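Workshop > Notebook > Patterns > Gadumel top

Notes Patterns Fabric log Search

May, late afternoon

Gadumel top, second muslin. Cut from the cheap Nedik cotton again, the stuff that frays if you look at it. Overlocked all edges before sewing this time and glad I did.

Changes from the first one: shoulder seam moved forward, bust dart swung into the neckline, back left alone. Front piece on the fold, grain running straight down center. Will go to bias for the real one but want to see the shape first without the stretch confusing things.

Sewed it up before lunch. Neckline too tight to go over the head without a fight. Forgot the dart volume only helps if you open it up properly, I'd left half of it in the side seam. Slashed and spread again on the paper, taped, trued the hem with the long ruler. Paper is getting thick with tape, needs tracing off clean before anyone else uses it.

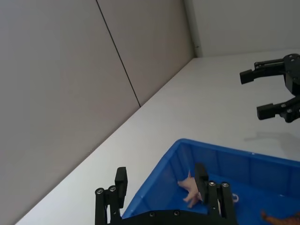
Gripper fingers upright, bin showing between.

Thread – 500 m spool of the Ponce in ecru is nearly out. Stitch length back to 2.5 from basting, somebody had left it at 4 and I did a whole armhole before noticing. Unpicked. Please reset the machine when you've been basting, me included.

Armholes: bound one with self bias and faced the other, to compare. Bias strip is neater inside but pulls at the underarm where I stretched it to much. Facing sits flat but wants to roll out, needs understitching all the way round. Oluf Ásgeirsdóttir votes facing. I vote bias, cut a touch wider and eased in at the underarm. Leaving both on the form so people can look.

Side seams let out a bit at the hip. Drag lines gone after that. There was one more line, from the shoulder point toward the center back, and I think it's my shoulder slope being too steep for the form. Pinned out nothing, only marked it in red.

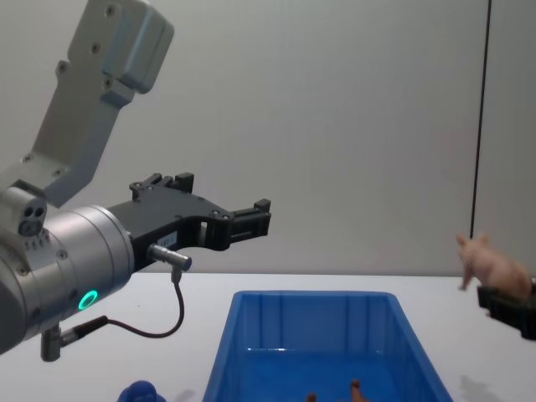

Gripper open, ring on the wrist lit green.

Fabric for the real one. Gidell crepe, 60 inches wide, so the whole front fits on the bias in a single layer if the neck facing gets cut seperately. Tried the layout with the paper pieces on the floor and it goes, just. Used almost 2 yards. If we shorten the hem it would go easily but I like the length.

Pre-wash: did a test square, hand wash, dried flat. Came up a little short along the warp, width unchanged. Steam press only, from the wrong side, the iron leaves a shine on the right side. Needle 70, new one. It snags. 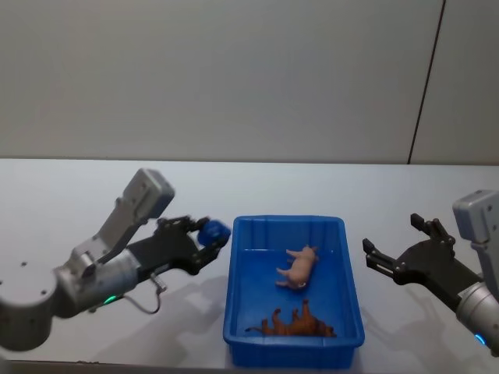 Drape of the neckline is still the open question. On the straight grain it breaks into a V with a hard point, which I hate. I want one soft drop, close to what the thin gray cable does under the arm in the photo, down in a curve and then up again with no corner anywhere. Chalked that line on the front freehand and it reads right from across the room. To get there: more spread at center front, less at the shoulder, and a deeper grown-on facing so the weight pulls it down. May try a small weight in the facing corner if the crepe won't do it alone.

To do
– trace clean copy of front, label it 204 B, bin the taped one
– hang the bias front overnight before leveling hem
– understitch test on crepe scraps
– order ecru thread
– ask Oluf re shoulder slope, she fitted the last one

Stopped there, back neck facing not drafted yet. Pins are in the blue tin, form is set one notch bigger than usual, don't change it please.

Recent entries
Gadumel top, first muslin
Binding curved edges without puckers
Crepe scraps: needle and tension tests
Moving a dart into the neckline
Sleeve cap ease, too much again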